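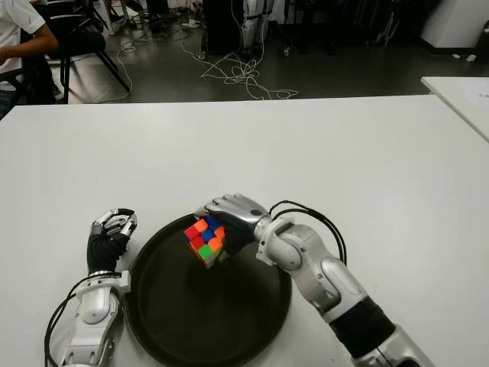 Ticket: Label printer prints everything twice, except when it prints nothing
Opened: Aug 13, 2018
Opened by: Milagros Montoya, shipping
Product: Jadby desktop label printer, driven by Pasora order software
Priority: High (I picked High. The menu also offers "Critical," but I was told in June that this is for fires.)
Status: Closed

Original report

The printer on the packing bench prints two copies of every shipping label. This sounds like a small problem until you learn that each label carries a tracking number, that our tape gun operators are fast and trusting, and that two customers now have boxes on the way with the same number on them. One of those boxes is a floor lamp. The other is very much not.

I have turned it off and on. I have turned the computer off and on. I have turned off the power strip, which also turned off the scale, and now the scale wants to be calibrated. Please treat the scale as a separate ticket.

Support reply

Thanks for the report. Please check the copies setting in the printer preferences and confirm it says 1. Then print a test page from the preferences window and tell us how many come out.

Reply from Milagros

Copies says 1. It has the calm look of a setting that has always said 1. One test page came out. Then I printed a label from Pasora and got two.

Support reply

Good, that narrows it down to Pasora or the template. Which label template are you using? It's listed under Shipping, Documents, Default Template.

Reply from Milagros

The template is called "Cletura 4x6 NEW final." There is also a "Cletura 4x6 NEW" and a "Cletura 4x6 final." I did not name any of these. Cletura is the carrier, and I assume someone here had a hard week.

I switched to "Cletura 4x6 final" and sent a label. Nothing printed. I sent it again. Nothing printed. Then I went to lunch, and when I came back there were 15 labels on the floor, all for the same man, whose last name is Crăciun, except that according to the labels it is Cr?ciun.

Support reply

Two things are going on there. The delay means the jobs were stuck in the queue and let go all at once. The question mark is a font problem in the older template and isn't related to the duplicates. Please do the following:

Switch back to "Cletura 4x6 NEW final."
Open the print queue and delete everything in it.
Restart the print spooler (instructions attached to your account page).
In Pasora, open Settings, Automation and send us a copy of whatever is listed there.

Reply from Milagros

Done, done and done. The queue had 9 jobs in it, including one from before we owned this printer, and I can't explain that one and would prefer not to try.

Automation has two rules in it:

"On order packed, print label"
"When status changes to packed, print shipping label"

I am not a technician, but I believe I have read the same sentence twice.

Support reply

So do we. The first rule is built in and was switched on by the last Pasora update. The second looks like one your team made by hand before the built-in one existed. Each one does its job, and you get two labels. Please turn off the second rule (turn it off, don't delete it) and pack a test order.

Reply from Milagros

One label! I packed five real orders after that and got one label for each. I have taped the fifteen extra Crăciun labels to the inside of the supply cabinet as a warning to the others.

Two follow-ups before you close this. First, his name still comes out with a question mark in the old template. I know we aren't using that one now, but someone will pick it by mistake, and he has ordered from us three times and deserves his letter. Second, do I need to do anything about the lamp?

Support reply

For the name: in the template editor, select the address block and change the font from the printer's own to the one marked "Unicode." Save and print one label to check. You could also archive both older templates so they don't show up in the menu.

For the lamp: call Cletura and ask for a manual correction. They'll want the weight of both boxes.

Reply from Milagros

Font changed, and Mr. Crăciun is spelled correctly. Both old templates are archived. "NEW final" is now just called "Shipping label," and two people have already asked me where the real one went.

Cletura wants the weights. See my other ticket, the one about the scale.

Ticket closed by support. Cause: duplicate automation rule. Related ticket: scale calibration (open).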